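Drotberg is shutting down the Pledura hub

November 4, 2020

I got the email from Drotberg last night. The servers behind the Pledura hub go offline in December, and after that the hub will not do much of anything. The lights paired to it will still work from the wall switch. Schedules, scenes, the phone app and the voice control all go away.

I bought mine for $138 a little over two years ago. It was on sale, and I picked it because the box said it could run schedules without an internet connection. That was true when I bought it. A firmware update last spring moved the schedules to the company's servers, and the release notes called it "improved reliability." I noticed at the time and didn't do anything about it. I should have started looking for something else right then.

The email is short. It thanks customers for their support and says the company is focusing on business products. There is a coupon for 44 percent off a newer Drotberg hub, good until the end of the year. The newer hub needs the same kind of account and uses the same kind of servers, so I'm not going to use it.

I have 17 devices on the Pledura. Most are bulbs and plugs, plus a couple of door sensors and one leak sensor under the water heater. The leak sensor is the only one I really care about. If the hallway light stops coming on at sunset, I can walk over and turn it on. If the leak sensor stops sending alerts, I may not find out until the floor is ruined. 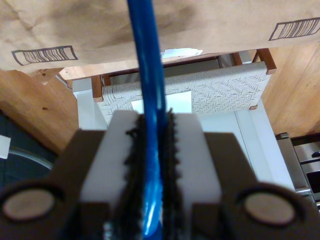

My first idea was to keep the hub and block it from updating, in the hope that someone would work out how to run it locally. There is a long thread about this on the owners' forum, with 212 posts as of this morning. I read nearly all of it. A few people have managed to open the case and get a login prompt over the serial port. From what I can follow, the part that stores the schedules was taken out of the firmware in the spring update, and nobody there has a copy of the older version that will install. Somebody may get it working by next summer. I need something before that.

So I spent the evening looking at replacements. What I want is pretty basic. It has to keep running if the company goes away, it has to work with the bulbs I already own, and it has to send me an alert when the leak sensor trips. I don't need a screen on it, and I don't need it to talk.

The Brondo hub looks like the best fit so far. It uses the same radio as the Pledura, and the manual says rules are stored on the hub. I downloaded the manual and read the section on what happens when the internet is down. Rules keep running, sensors keep reporting, and only the remote access stops. For alerts it can sound its own siren, which would be fine when I'm home and no help when I'm out. Phone alerts still go through Brondo's servers, so that part has the same problem I have now.

The other choice is to run the open source software on the old laptop in my closet, with a USB radio stick plugged into it. I like this idea more than I expect to like doing it. The laptop is slow and the fan is loud. It would also mean that when something breaks on a weeknight, I'm the one fixing it. But the alerts could go out by plain email, which I already pay for and which is not going to be discontinued by a light bulb company.

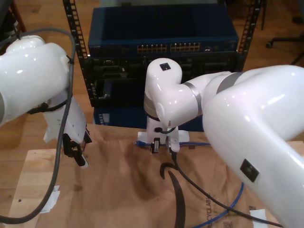 Two white robotic arms, with a dark gray cable looped over the left one.

I ordered the USB stick from Marinescu, which is a small parts shop I've used before. It's cheap enough that if the laptop plan fails I can put it in a drawer and buy the Brondo anyway.

One warning if you have a Pledura too. Remove your devices from the hub in the app before the servers go down. A bulb that was never released from the old hub has to be reset by hand, and on some of mine that means switching it off and on several times with the right timing. I did this once with the bulb over the stairs and it took most of a Saturday morning's patience. The plugs are easier, you just hold the button until the light blinks.

Also write down your schedules. There is no export. I went through mine screen by screen and copied them into a text file, and I found two that I had forgotten about, including one that turned off a fan I gave away last year.

I asked Drotberg support whether they would release a final firmware with the local schedules put back. The reply said my feedback had been passed to the team. I asked again about the leak sensor, since it was sold as a safety product, and haven't heard back yet.

I'll post again when the stick gets here. The leak sensor is getting moved first, and the porch light can wait.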